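Cludenow Robotics Club: Questions We Get Asked a Lot

Hello and welcome! If you've found this page you are probably thinking about joining us, or you have a teenager who is, or you've been signed up by a friend and would like to know what you've gotten yourself into. Isla Gourlay wrote most of the answers and Alasdair Laing went through them and added bits, so if it wanders a little, please bear with us.

What do you do in the club?

We teach robot arms to do kitchen chores. Well, the table end of kitchen chores: picking up dishes, stacking bowls, setting things down where they ought to go. The arms have two-finger grippers, and students drive them by hand at first, over and over, until there are enough good tries saved up to train the arm to have a go by itself. It sounds slow and it is slow, but there's something very cheering about watching a machine fumble with a dish in much the same way you did an hour earlier.

Do I need to know how to code?

No! Lots of our members arrived without having written a single line. You'll pick some up along the way if you want to, and if you'd much prefer to drive the arms, label the recordings or plan the tasks, we will be delighted to have you, because those jobs take the most hours by far. We do ask that everyone sits through the first evening on how the recordings are named. It's dull, we know, but last spring we lost a whole week's work to a folder called "new new final."

What will I do on my first night?

You'll start with a rim pinch. That's our name for bringing one finger down inside a dish and the other down outside it, and closing them on the edge. Plastic dishes only, please, for reasons you can probably guess.

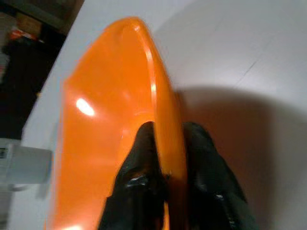
Most people squeeze too early. They see the rim getting close, get excited, and close the gripper while the fingertips are still skating along the top. Go a little lower than feels right, stop, take a breath, and then close. Alasdair likes to tell beginners to count to two out loud, and you will hear a good deal of counting on a busy evening. Once you can do it calmly, we'll move you on to lifting and tilting, and after that to handing a dish from one arm to the other, where you'll want a partner with patience.

When do you meet, and how long does it run?

Every Wednesday at 6:30 in the evening, through to the end of May. We try to finish by 8:30, though there's usually a little crowd that wants just one more try. If you need to leave early, leave early. We only ask that you park your arm before you go and tell the person next to you.

How big is the group?

We have 22 places. If we're full when you write, we'll put you on the waiting list and let you know as soon as something opens up (people's schedules change a lot after the first month, so don't lose heart).

How old do I have to be?

You need to be 12 or over. Younger brothers and sisters are very welcome to come along on open night and ask us hard questions.

What is the Sevolgate Challenge, and do I have to take part?

Sevolgate is the student competition we work toward each year. Teams get a list of table chores, a set time for each one, and points for every object that ends up in the right place. Our project for it is called Gakholm, after a made-up island one of our students draws in the margins of her notebook, and its job is to sort and stack dishes with two arms working together. The judges want to see your practice recordings as well as your run on the day. We have 438 good ones so far and we're hoping for 800, so you can see why we're keen to have more hands!

And no, you don't have to compete. Plenty of members come only for the practice evenings and have a lovely time.

Why do you use so many bowls?

They're harder than they look! A bowl is wide, it's slippery, and the edge curves away from you whichever side you come at it from. When both arms are reaching for bowls at once you also have to think about where the other gripper is, and it's very easy to forget about it while you're staring at your own fingertips.
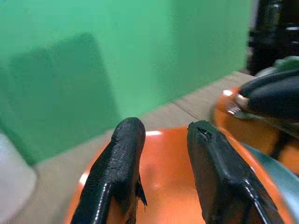 So we practice with one arm holding still and the other moving, then we swap, and only when both drivers are comfortable do we let the two go together. Talk to each other the whole time. "Going in," "closed," "lifting," "clear" is plenty. The pairs who chatter always seem to have fewer bumps, and they laugh more too.

What happens if I break something?

You tell us, and we fix it, and you help, and then you know how to fix it. The coating on the fingers takes the worst of it. Please have a look at your fingertips before every session, and if you find a tear or a flap coming loose, write it in the gray notebook so we can put it on the repair list. You won't be charged and you won't be scolded.

Is it safe?

Yes, as long as everyone follows the floor rules. Tie back long hair, wear closed shoes, keep your own hands off the table while an arm is live, and know where the stop button is before you touch anything else. Bags and coats go on the hooks by the door. Watch out for the cables, and walk behind the drivers instead of squeezing past in front of them.

Do I need to bring anything?

A water bottle and a layer you can take off. Everything else is here, from the bowls and basins to the cups, spoons and forks. Do put things back on their own pile at the end of the night, as the next group will thank you for it.

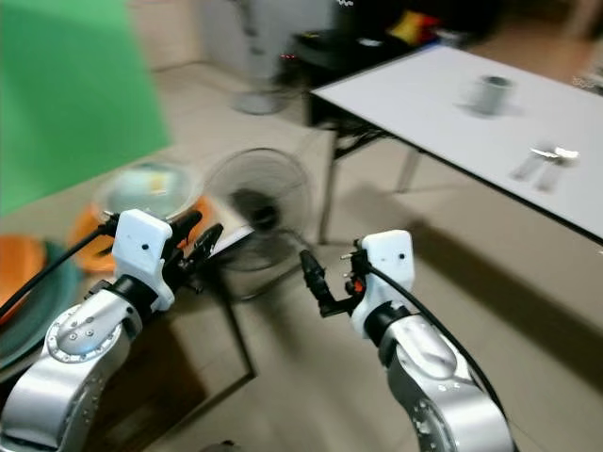 Can parents stay and watch?

Of course. There are chairs along the back, and if you'd like to help out with labeling we'll find you a laptop before you've finished the sentence.

Who pays for all this?

Membership is free. The Nguyen-Tran Fund covers our spare parts and our entry to Sevolgate, and we hold a bake sale before the competition to help with the travel.

How do I sign up?

Come by on a Wednesday and ask for Isla or Alasdair, or fill in the form on the Join page. We answer every message, though it can take us a few days in the run-up to Sevolgate, so please do nudge us if you haven't heard back.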